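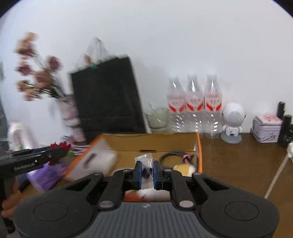

## Gillasen hand-held gripper, two-finger

Small wrapped things are where this one shines! The blue pads face each other squarely and take a single little packet by its sides, so box-packing work is a great first project.

- **One gripper:** $757
- **Pair, left and right hand:** $1,014
- **Spare blue pads:** $32 a set

Budgeting for a team? Start with one pair and a box of pads (you'll want them), then add more once you know your tasks. Rania Nasrallah answers sizing questions every Monday, and she loves an odd-shaped item.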